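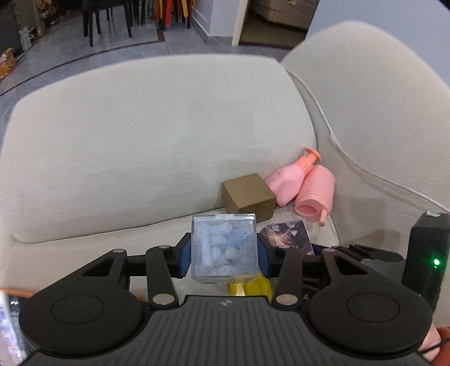
Gripper closed on the clear box, both pads on the side faces.

Forums > Manipulation Software > Perception
Posted by Ye-seo Min, October

Width estimate on clear boxes is bad in our Nekinness build. The segmenter grabs the white and pale blue filling and ignores the walls, so the planner asks for a grip that is too narrow. Out of 198 replayed grasps, 51 had the wrong width. Anyone fixed this without retraining?

byun_k
Train it. We added about 3,000 frames of transparent stuff and the mask went out to the walls.

Bo-ram Cha
Disagree. You have finger width from the encoders. Once the pads stop closing, that IS the box width. Overwrite the vision value and move on.

byun_k
Fine after contact. She needs it before, for the approach.

Ye-seo Min
Right, pre-grasp is the problem. Contact width is already logged — I could use it as the label, though.

Bo-ram Cha
Do that then. Watch the timestamps, our encoder log ran 6 frames behind the video.

byun_k
Still retraining :)

Ye-seo Min
Yes, but no hand labeling. Will check the offset first.

Contact | © Prastside Forums | Back to top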